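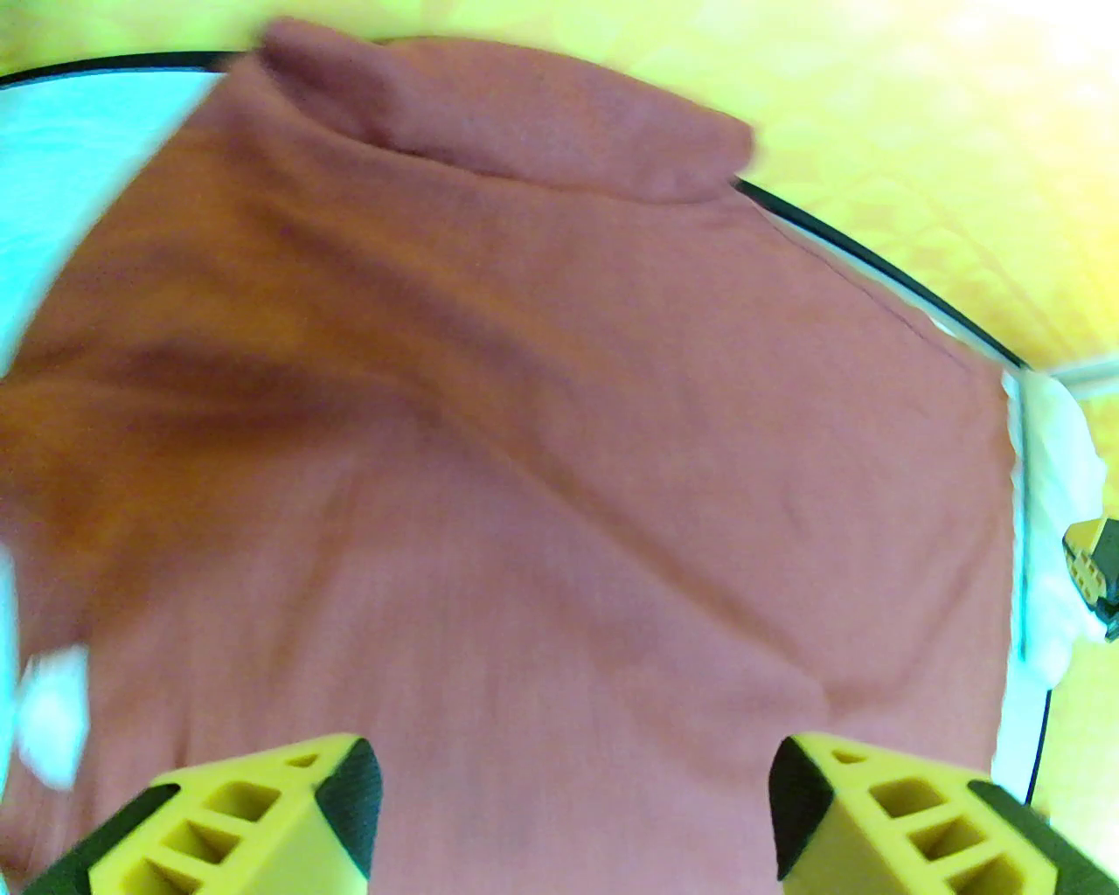 Valevness Technical College has opened its student cloth-handling project to outside entries, and will publish the full set of practice recordings made by its second-year automation class. The project, named Irik, asks student teams to program a two-arm cell to pick up, spread and fold unsorted household textiles. Cloth is a harder subject than the blocks and bottles used in most introductory courses. A pink piece with a long diagonal crease and a folded-over lip, like the one between the yellow fingers, offers a gripper many possible places to close and few good ones. Teams are scored on where they choose to grasp as well as on the final fold.

The published set contains 1,328 recordings. Each consists of synchronized video, joint positions and gripper commands, with a short text label written by the student who ran the trial. Failed attempts are included and marked as such. Recordings with missing joint data have been removed.

Teams work in the college's Halvorsen laboratory. Every cell carries two arms on a common front rail, and the work surface is left cluttered with ordinary small items during trials so that software cannot depend on a clean background.

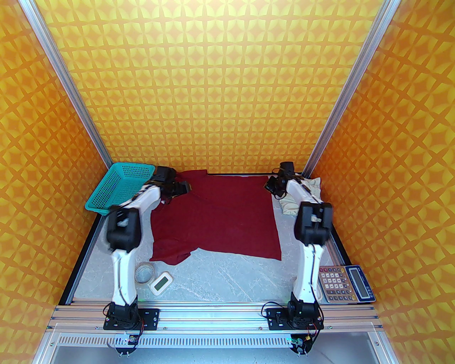
Scoring is out of 100 points. Grasp selection accounts for 20, and the finished fold, measured against a reference outline, accounts for 60. The remaining points are given for the written report, which must state the control method, the training data used and any manual intervention during a run. A team may stop a trial at any time, but a stopped trial is scored as it stands.

Entry is open to full-time students at technical colleges and universities. Teams without their own hardware may submit code for execution on the Valevness cells. The first outside team, from Kulham, completed its trial runs in November, and its report will be released with the recordings.

The rules, the data format specification and the entry form are available from the college's automation department. Entries close on 24th December. Late entries will be held for the next round.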